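# Barnen alterations log

Every job that has crossed the counter at Barnen, our alterations and bridal shop in Mitham, typed up from the paper tickets into one table.

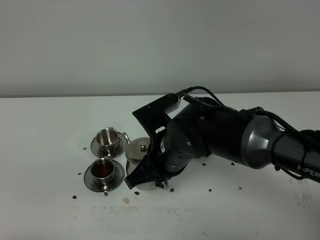
The tickets were carbon copies, kept in biscuit tins, and the handwriting belongs mostly to Renata Alarcón, who writes her sevens like ones when she's in a hurry. She is usually in a hurry. If a waist was taken in by one inch and the price looks steep, suspect a seven.

## What you get

- `tickets.csv` – 2771 rows, one per garment
- `fabrics.csv` – our names for cloth matched to what the rest of the world calls it
- `notes.txt` – anything that wouldn't fit in a column

A wedding party is entered as separate garments sharing a `party_id`. One party has two brides' names against it in different inks. I have left it alone.

## Columns worth explaining

`garment` is free text. "Gown", "dress", "wedding dress" and "THE dress" all appear, and all mean the same thing to the till.

`work` uses the shop's shorthand: H is hem, TI is take in, LO is let out, B is bustle, Z is zip. LO tickets bunch up in April. Draw your own conclusions, but please don't draw them at the counter.

`fittings` is how many times the customer stood on the box. The usual number is 3. Where it's blank, the customer either never came back or came back so often that the ticket ran out of lines.

`maker` is the label in the garment, if there was one. Daza gowns are over-represented because we stocked them for years. Multotero turns up only in the menswear rows and is spelt four ways, which I've now made one.

`price` is in pounds, as charged on collection. It includes Renata's discount for people she likes, which was never written down as such.

## Known problems

- Roughly 200 tickets got damp and lost their bottom line, so they have no collection date.
- Measurements are in inches until they're in centimetres. The changeover happened halfway through a bridesmaid.
- "Same as last time" is recorded as written. I haven't gone looking for last time.
- Repairs done free for regulars were mostly never ticketed.

## Privacy

Names, phone numbers and addresses are gone. So are the remarks about mothers-in-law, some of which I was sorry to lose.

## Using it

Do what you like with it, and mention the shop if you publish anything. Please don't use it as a price list – people have tried.

Corrections go to Venkatesh Kurian, who did the typing. Version 2 fixes the sleeve lengths. The trouser rows are next, once the third tin is found.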